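Print this page | E-mail this page

Week 3 notes: Writing from interviews

Hi all! I promised I'd type these up before the next session, so here goes (sorry about the rambling, I write like I talk).

Last time we got stuck on the oldest problem in local history: two people remember the same flood and they don't agree on anything. I played you the Clesholm tapes, where one man puts the water at the church door and his own sister swears it never left the lane. My advice is still to keep both. Write down who said what, put the tape number next to it, and leave the fight on the page.

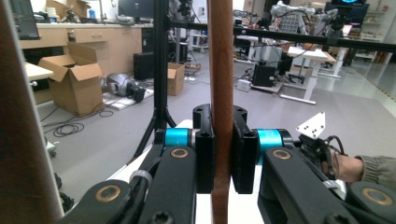

Peninah Nyaga wanted to know what you do when the second person begs you to drop the first version. Fair question! I'd go back and talk to them again, off tape if they like, and find out what's bothering them. Usually it's one sentence, and you can often live without it.

Now, transcribing. I know, I know. Plan on a long evening for each tape and don't clean up the grammar. If she said "we was all up there," type that. My Durier transcript ran to 931 lines and I used 10 of them, and I still don't regret typing the rest, as half my later questions came out of the bits I thought were boring.

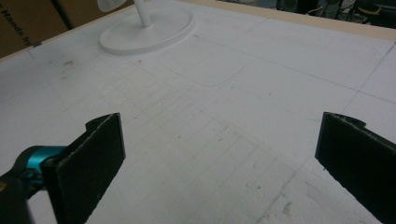 Craig Moffat said he'd tried leaving in every "um" and his aunt was hurt when she read it back. Yes, that happens. I take the ums out and leave the long pauses in, marked with a dash. Do whatever you like as long as you do it the same way all through, and say so in a note up front.

Then there's the consent form. Get it signed on the day, while you're still in the kitchen drinking their coffee, 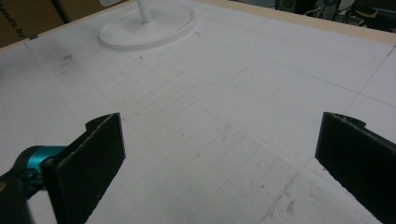
and leave them a copy with your phone number on it. I once had to drive back to Muli for a signature and the family had moved!

For next time: bring two pages of raw transcript, double spaced, plus your list of follow-up questions. Drafts of the full piece are due in May.

2 comments | 3 shares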